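Der Arm hieß Drindivar, weil das auf dem Karton stand, in dem wir die Motoren aufbewahrten, und weil uns nach dem dritten Bier kein besserer Name einfiel. Yakubu fand, es klinge nach einem Zauberer. Ich fand, es klinge nach einem Hustensaft, aber da hatte er den Namen schon mit weißem Lackstift auf die Grundplatte geschrieben, und Lackstift geht von Alu ja nicht mehr runter (ich hab's versucht, mit Aceton, heimlich).

Yakubu Eze kannte ich damals seit dem Juli. Er war in unserer Werkstatt aufgetaucht, um einen Fahrradständer zu schweißen, und dann einfach dageblieben. Abends saßen wir hinten an der Werkbank, er mit dem Laptop auf den Knien, ich mit dem Lötkolben, und stritten uns über Greifer. Er wollte zwei Finger, parallel, fertig. Ich wollte drei, weil ich mal ein Video gesehen hatte, in dem eine Hand mit drei Fingern ein Ei schälte. Wir haben zwei gebaut.

»Drei kannst du machen, wenn der hier mal was hochhebt«, sagte er.

Und das Ding hob nichts hoch! Wochenlang nicht. In der Simulation lief alles wunderbar, da fuhr Drindivar brav hinunter, machte die Finger zu und trug sein Klötzchen davon wie ein Kellner. An der echten Werkbank schloss er die Finger jedes Mal 18 Millimeter zu weit links. Ich habe Schrauben nachgezogen, Kabel getauscht, sogar die Lampe umgehängt – Yakubu schaute mir dabei zu und aß meine Kekse.

An einem Donnerstag kam ich später, und er saß da und grinste.

»Sag mal, von wo hast du das Handgelenk gemessen?«

»Vom Flansch.«

»Von welchem?«

Es gab zwei. Den alten, den ich im Modell eingetragen hatte, und den neuen, den ich selbst gefeilt hatte und auf den ich ziemlich stolz war. Ich sagte erst mal gar nichts und nahm mir den letzten Keks. Dann rückte er den Laptop rüber, ich tippte die neue Zahl ein, und wir ließen die Simulation noch einmal von vorn laufen, bevor einer von uns den Hauptschalter anfasste.
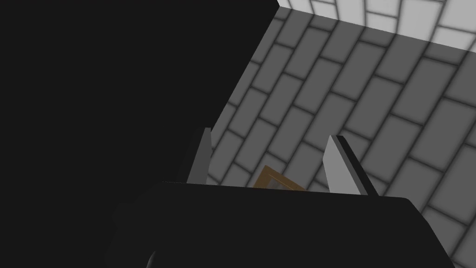
Warum testet man einen selbst gebauten Greifer erst in der Simulation?

Weil sich Bewegungsabläufe dort gefahrlos ausprobieren lassen und ein Programmierfehler keine Motoren oder Finger kostet. Die Maße im Modell müssen allerdings mit dem echten Aufbau übereinstimmen, sonst greift der Arm später daneben.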